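Section 3. Placing and leveling the refrigerator

The Kamska 56 looks like a simple thing to place. Push it in, plug it in, done. Most of the service calls logged against this model begin that way, so read the section before you move anything.

Measure the height of the opening in three spots: left, right and center. Ceilings and cabinet bottoms are rarely as straight as the kitchen plan says they are. The lowest reading is the one that counts.

1. Remove the shipping tape and the foam blocks under the base.
2. Lay a level on the floor where the unit will stand. Do not trust the tile lines.
3. Slide the unit in, keeping it upright. Stop when the rear spacers touch the wall.
4. Turn the front feet clockwise to raise, counterclockwise to lower. One full turn at a time.
5. Open the door halfway and let go. It should drift shut on its own. If it swings open, raise both front feet one turn and try again.

Note: The "self-leveling" feet sold by third parties do not level anything. They compress, and they go on compressing. We have yet to see a set that held for a full summer. 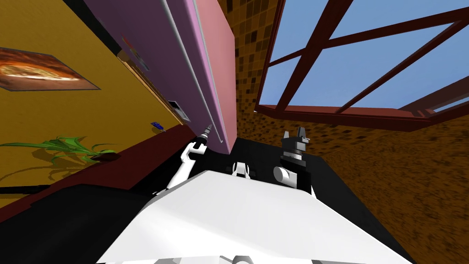
Fig. 9. Tall refrigerator beside a yellow wall (rendering).

6. Wait 3 hours before plugging in. If the unit was carried on its side, wait overnight, whatever the delivery crew tells you.
7. Plug directly into a grounded wall outlet. No extension cords and no power strips, including the ones labeled "heavy duty."
8. Set the dial to the middle position and leave it there for a full day.

CAUTION: Two people are needed to move the unit. The carrying straps in the box are for steering it, and they will not hold its weight.

Note: You may have read that a bowl of baking soda, a magnet on the coil or a Demunard filter insert will cut your power bill. We tested the insert and measured no difference. Keeping the door shut is free.

If the unit hums after the first day, check the feet again before calling. If it still hums, see error code 1771 in Section 9.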